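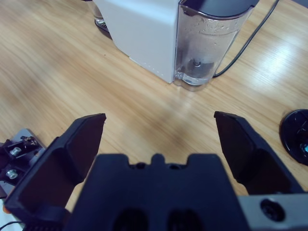
Ticket 2383 — arm stops short of the coffee machine, gripper won't close past half

Opened by: Ffion Landeg
Machine: the Bilyk arm, shared bench at Bradstead
Status: open, see bottom

Problem
Arm drives to the approach pose over the table, jaws open fine, then it just sits there. Still above is from the wrist camera at the stopping point. Machine and tank are at the top of the view, jaws wide apart, nothing between them but table. Should be a lot nearer the machine by then. If I jog it forward by hand and send close, jaws go halfway and the driver throws "load limit". Nothing in them. Happens every run since I refitted the palm block.

What I've tried already
Power cycle, twice. Reflashed the gripper board. Swapped the servo lead for the spare. Ran the arm with the table cleared, same stop, same place. Not the script, I ran last month's copy and it did it too.

Radu, 10:40
What's the close limit set to? And did you redo the camera offset after the refit? If the palm went back on a hair further forward the old offset is wrong and it'll stop early.

Ffion, 11:05
Limit is 90. Was 97 before I think, I changed it in January when it was squashing cups. Offset no, didn't touch it. Didn't know you had to.

Radu, 11:20
Yes you have to. Two separate faults then probably. Do the offset first, leave the limit alone or we won't know which one did what.

Ffion, 13:15
Offset redone with the printed Hastetti board taped to the table. Took three goes, there's a shiny patch on the right of the wood from the window and it kept losing the corners on that side. Pulled the blind down, went through first time after that. Arm now goes right up to the machine. So that half is sorted.

Gripper still stops at half. Limit still 90.

Tamara, 13:50
Don't put the limit up yet please. If it's binding you'll just cook the servo. Take the horn off and move the jaws with your fingers, all the way in and out. Should be smooth. Is it?

Ffion, 14:30
Not smooth. Left one is fine. Right one goes stiff at the halfway point, you can feel it, then frees up if you push. Servo on its own with the horn off does full travel, no error. So it's mechanical.

Tamara, 14:40
Good, thats the useful bit. Check the pivot screws on the right. If you did them up with the driver at the same torque as the bracket bolts they're far too tight. They want nipping up then backing off a quarter turn. Drop of threadlock, let it set before you run it.

Ffion, 15:25
Yep. Did them all the same. Backed both off, right jaw moves now but there's still a faint catch. Can't see any swarf. Could be the printed link, that one came from the Borach batch and the holes were tight on a couple of the others.

Radu, 15:35
Run a 3 mm drill through the link hole by hand, just twist it, don't put it in the drill press. Print another if it goes oval.

Ffion, 16:50
Done. Catch gone. Threadlock on, leaving it overnight. Not running it tonight.

Still to do
— full open/close with horn back on, limit at 90
— if clean, ten cycles with an empty cup, then try the button press on the machine
— keep the power lead clear of the arm's path, it comes out behind the tank and runs off over the table, tape it down
— write the offset step into the refit sheet (me)
— Tamara to order 2 spare links

Leaving open until the cup test is done.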